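環境水文学II 講義ノート 第3回
湖沼の富栄養化とリン収支
担当:バレット・ヴィラヌエバ
配布日:2023年2月27日

1. 今回の範囲

前回は流域の水収支を扱った。今回は同じ枠組みを栄養塩に適用し、湖沼のリン収支を一つの箱として記述する。対象はマンウッド湖とその集水域であるキャロウェイ流域(面積178 km²)とする。窒素については第4節で簡単に触れるにとどめ、脱窒の速度論は次回に回す。

記号は教科書の記法に従うが、滞留時間のみτと書く(教科書ではTw)。前回配布のノートではTとした箇所があるので、読み替えること。

2. 富栄養化の定義と指標

富栄養化とは、水域への栄養塩供給が増加し、一次生産が高まる過程を指す。自然の湖でも長い時間をかけて進行するが、本講義で扱うのは施肥、畜産排水、生活排水などに起因する人為的富栄養化である。

状態の指標には次のものを用いる。
全リン(TP):溶存態と懸濁態の合計。分解操作を経て測定する。
溶存反応性リン(SRP):ろ過試料をモリブデン青法で測定した値。正リン酸態にほぼ対応するが、完全には一致しない。
クロロフィルa:植物プランクトン現存量の代替指標。
透明度:セッキ板が見えなくなる深さ。無機懸濁物が多い湖では一次生産の指標として使えない。

TPとクロロフィルaの関係は対数軸上で直線に近い。ただし、この関係は多数の湖を集めた回帰で得られたものであり、単一の湖の年々変動に当てはめると誤差が大きい。風で底泥が巻き上がる浅い湖では特に外れやすい。

3. 試料の採取と前処理

キャロウェイ流域の観測点は13地点で、流入河川であるクラーバーグ川の本川、支川、湖心、流出口に配置されている。各地点の位置は別紙の流域図を参照。1月の調査では上流側の支川が結氷していたため、当該地点の値は欠測として扱う。ゼロを代入してはならない。

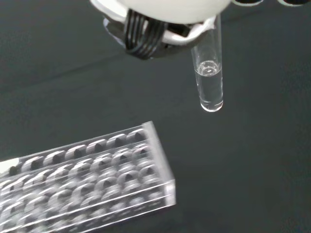
採取した河川水のSRPは保存中に変化する。主な原因は、生物による取り込み、懸濁粒子への吸着と粒子からの脱着、容器壁への吸着である。したがってろ過は採水現場で行い、孔径0.45 μmの膜を用いる。通過した画分を慣例的に「溶存態」と呼ぶが、コロイド態のリンの一部も膜を通過するため、この区分は操作上の定義である。ろ液の濁りは目視でも点検する。図1の管のような透明で円筒形の容器を用いれば、側面から白背景と黒背景の両方で確認できる。管が傾いたままでは液面の読み取りがずれるので、液量を読む場合は鉛直に立て直す。濁りが認められた試料は再ろ過し、その旨を野帳に記録する。

TP用の試料はろ過しない。冷暗所に保存し、分解の直前に十分に振り混ぜてから分取する。懸濁態リンの比率が高い出水時の試料では、この振り混ぜの程度が結果を左右する。

容器の洗浄にはリンを含む洗剤を使わない。希塩酸に浸した後、純水で繰り返しすすぐ。ブランクは採水日ごとに少なくとも一つ、現場に持ち出したものを用意する。実験室に置いたままのブランクでは、現場でのろ過操作に由来する汚染を検出できない。

4. 負荷量の計算

流入負荷量は濃度と流量の積を時間積分したものである。

L = ∫ C(t) Q(t) dt

実際には流量は連続観測、濃度は離散的な採水となるため、補間の方法が問題になる。本講義では以下を比較する。

(a) 平均濃度法
期間平均濃度に期間総流量を乗じる。計算は容易であるが、濃度と流量に正の相関がある場合、負荷量を過小評価する。懸濁態リンは通常この場合に当たる。

(b) 流量加重平均法
採水時の流量で重みを付けた平均濃度を用いる。出水時の採水が含まれていることが前提となる。平水時の試料しかない場合は(a)と大差ない。

(c) L-Q式
負荷量を流量のべき関数 L = aQ^b で近似する。対数変換して最小二乗法で係数を求めた場合、逆変換で偏りが生じるため補正係数を乗じる。残差分散をs²(自然対数)とし、残差が正規分布に従うとすれば、補正係数は exp(s²/2) である。これを省いたレポートが毎年ある。

クラーバーグ川の場合、年間のTP負荷量のほぼ40%が融雪出水の期間に流入する。定期採水の間隔がこの期間をまたぐと、年間値の信頼性は大きく低下する。流域のデータ管理にはトケックの自動採水記録を使用するが、記録の時刻は採水開始時刻であり、混合試料の代表時刻ではない。積分の前に時刻を補正すること。

窒素については、硝酸態が溶存態として地下水経由で流出する割合が大きく、流量との関係がリンと異なる。出水時に希釈されて濃度が下がる地点もあり、L-Q式の指数bは1を下回ることがある。リンと同じ式形を使う場合でも、係数は必ず別に求める。

5. 湖の定常リンモデル

完全混合を仮定した湖のリン収支は次式で表される。

V dP/dt = L − QP − σVP

ここでVは湖の容積、Pは湖内平均TP濃度、Lは年間流入負荷量、Qは年間流出量、σは正味の沈降速度係数である。定常状態では

P = L / (Q + σV)

となる。滞留時間 τ = V/Q を用いて整理すると

P = (L/Q) / (1 + στ)

を得る。L/Qは流入水の平均濃度とみなせる(流入量と流出量が等しい場合)。分母は湖内での保持の効果を表す。

σは直接測定が難しい。フォーレンワイダーの整理ではσを 1/√τ で近似し、

P = (L/Q) / (1 + √τ)

とする(τの単位は年)。この式は経験式であり、次元の上では整合していない。τを月や日で代入すると誤った値になる。マンウッド湖ではτを3年とする。このとき分母は2.73となり、湖内濃度は流入平均濃度の4割弱と計算される。

モデルの適用限界を以下に記す。
・季節成層のある湖では、完全混合の仮定は年平均値にしか適用できない。
・底層が無酸素化すると、鉄に結合したリンが底泥から溶出する。この内部負荷はLに含まれていない。
・負荷を削減した後の湖は、底泥に蓄積したリンのため、定常値に達するまで滞留時間から予想されるより長くかかることがある。
・枝分かれした湖盆や、流入口の近くに流出口がある湖では短絡が生じ、実効的なτが V/Q と異なる。

6. SRPの定量に関する補足

モリブデン青法では、酸性条件下で正リン酸とモリブデン酸が錯体を形成し、これをアスコルビン酸で還元して生じる青色の吸光度を測定する。アンチモンは還元を促進する。ヒ酸も同様に発色するため、鉱山排水の影響がある支川では前処理でヒ酸を還元しておく。ケイ酸の妨害は酸濃度を適切に保つことで抑えられる。

検量線は測定日ごとに作成する。標準液と試料とで、試薬添加から測定までの時間をそろえる。試料自体に着色がある場合は、発色試薬を加えない対照の吸光度を差し引く。腐植質の多い湿地由来の支川ではこの補正が無視できない。
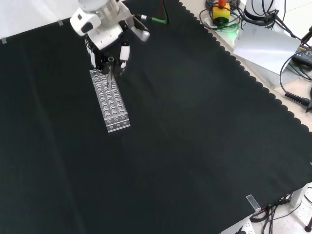 図2 黒い布の上の透明アクリル製ラックと試験管

検出下限は、ブランクの繰り返し測定から得た標準偏差の3倍に相当する濃度とする。下限未満の値は「<下限値」と表記し、集計の際の扱い(下限値の半分を代入するなど)をレポートに明記する。下限未満の試料が多い地点では代入法による平均値の意味が乏しいので、中央値を用いるほうがよい。

7. 次回までの準備

教科書の脱窒に関する章を読んでおくこと。流域データのファイルは講義ページに置く。第4節の(a)から(c)で求めたクラーバーグ川の年間TP負荷量を一つの表にまとめ、使用した採水日の一覧を添えて提出する。単位はt/年、有効数字は2桁とする。計算表の列名を変更した場合は、変更箇所を余白に書いておくこと。

訂正:前回配布ノートの流出率の式で、分母は年降水量である。年蒸発散量と書いたのは誤り。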